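Moving to a smaller town, the first winter

1/9/21

We moved from Arnham to Lockyer in the spring, and this is our first January here. A few people have asked how it's going, so I'm putting it in one place and can stop writing the same email.

The house is smaller than the apartment was, if you count only the rooms we use. There are two bedrooms upstairs and a kitchen that takes up most of the ground floor. The front room has a fireplace with a cracked hearth, so we keep boxes in there for now. The heating is oil. I had never lived with oil heat before and didn't know you had to watch the tank yourself. In November I let it get too low and we spent two nights in coats. Now I check it when I take the trash out.

Getting to things takes longer. The grocery store in Lockyer is fine for basics, but it closes at 8 and the produce is picked over by late afternoon. For anything else we drive to Proletstead. The road runs along the reservoir and is plowed early, except for the last stretch past the gravel pit, which belongs to a different county. They get to it when they get to it. I bought snow tires after sliding through the stop sign there. There was no other car, but I didn't like it.

I thought I would miss restaurants and I mostly don't. I miss the library in Arnham. It was on my way home and I could walk in with no plan and leave with something. The branch here is open two afternoons a week, and with the current rules you order ahead and pick up from a cart in the entry. It works. I read more of what I mean to read and less of what I happen to find, and I'm not sure I like that.

Work has been the same as before, more or less. I do it from the upstairs bedroom at the back. The internet drops when it's windy, and I've learned to save often.
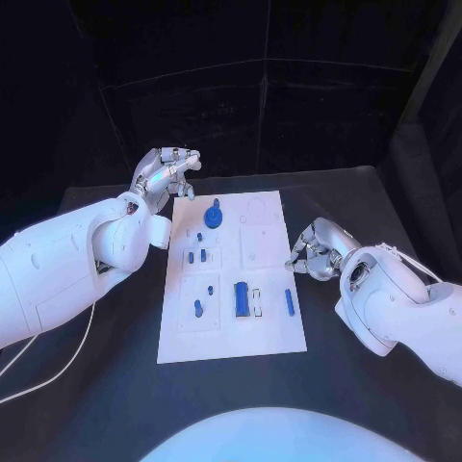
Money is the other thing people ask about. Rent is lower here by a good amount. Some of that goes straight into gas and oil, and the car needed brakes in December. We are still ahead. I kept a spreadsheet for the first seven months and then quit, when the totals stopped changing much from one month to the next.

We've met the neighbors on the downhill side. They lent us a roof rake and showed me how to use it without pulling the gutter off. The uphill house is empty until summer.

Plans for the rest of the winter are small. I want to get the hearth looked at so we can use the front room. The upstairs windows need weatherstripping, and the kind I bought is too thick, so that's another drive. If the roads are clear at the end of the month we may go up to Plarach for a night and walk around the lake. The inn there is open but isn't serving breakfast, so we'll bring our own.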